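Groups > Transport and Storage > Product Panel > Minutes

Urnbridge Outdoor Users' Association
Product Panel: minutes of the meeting held May 30, 2024

Shares 2 | Comments 2

Present: panel members as per the attendance sheet. Quorum confirmed by the secretary.

1. Minutes of the previous meeting
Accepted with one correction. Under item 4, "rear strap" should read "wheel strap". The secretary to amend the file copy.

2. Matters arising
2.1 The torque wrench has been returned from calibration and is back in the store cupboard. The certificate is in the equipment folder.
2.2 The request to Cevel for replacement end caps remains open. A second message was sent in the middle of May and no reply has been received.
2.3 The loan form now has a box for the vehicle's stated roof load limit. Members borrowing bars must fill this in before collection. Forms with the box left blank will be returned.

3. Roof box fitting trial
3.1 The panel received the fitting report on the Castus long roof box. The box was fitted to the association's square bars and to a set of Rodrigues aero bars belonging to a member.
3.2 On the square bars the clamps closed fully and the box did not shift when pushed by hand from the side or from the rear. On the aero bars the front pair of clamps closed but needed the longer of the two bolt settings. The instruction sheet does not mention the second setting. The panel agreed that this should be stated in the published review.
3.3 Fitting time for two people on the square bars was 21 minutes, including unpacking. The time on the aero bars was not recorded, as the first attempt was made with the wrong setting.
3.4 The lid opens from both sides. On one of the test cars the tailgate touched the rear of the box when fully raised. Moving the box forward by one clamp position cleared it. The review should advise readers to check tailgate clearance before tightening the clamps.
3.5 Key operation was judged stiff on the nearside lock and normal on the offside lock. It was not clear whether this is a fault in the sample. A second sample to be requested.

4. Road test
4.1 The loaded run was made on the ring road and the lanes north of Urnbridge. The load was sleeping bags, folding chairs and a family tent, weighed before packing and kept below the limit of the box.
4.2 Wind noise was noticeable on the square bars at dual carriageway speed and lower on the aero bars. No meter was used. One member held that a figure should be given or the comparison left out. After discussion it was agreed to keep the comparison and mark it as opinion.
4.3 Clamps were rechecked after the run. One had loosened by a quarter turn. The review will repeat the maker's advice to recheck after the first short distance.
4.4 Fuel use was not measured. The panel does not intend to measure it for this product.

5. Bar padding
5.1 The panel considered whether slip-on pads should be included in the summer round. Members carrying kayaks were in favour. Those present who use only boxes had no view.
5.2 Agreed to include one set of pads, subject to budget. The limit for the purchase was set at 90 pounds.

6. Storage of loan equipment
6.1 The wall brackets in the store take two boxes but not the bars as well. Bars are at present stood on end behind the door. This was considered unsuitable, as the end caps are marking the floor.
6.2 A horizontal rack above the workbench was proposed. Headroom to be measured before any timber is ordered.

7. Members' page
7.1 The page layout was reviewed.
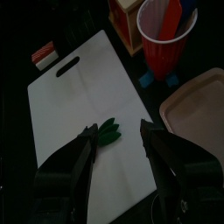 Green leaf-shaped piece on a white cutting board.

7.2 The link to the old bar compatibility chart is broken. The chart itself is out of date and will be taken down. A replacement will list bar profile, clamp type and bolt setting only.
7.3 Comments on reviews will stay open for members. Questions about a particular car should be directed to the fitting desk.

8. Any other business
8.1 A member asked whether tow bar carriers fall within the panel's remit. The chair ruled that they do, but none will be taken on until the roof box work is finished.
8.2 The spare set of Castus keys is to be tagged and kept with the loan forms.

9. Actions
Second box sample and lock query: product secretary.
Third message to Cevel: equipment officer.
Headroom measurement in store: equipment officer.
Purchase of pads: treasurer.
Removal of old chart: web editor.
Draft review to panel members before the next meeting: product secretary.

Date of next meeting to be circulated. The meeting closed after item 9.

Contact the secretary | © Urnbridge Outdoor Users' Association | Back to top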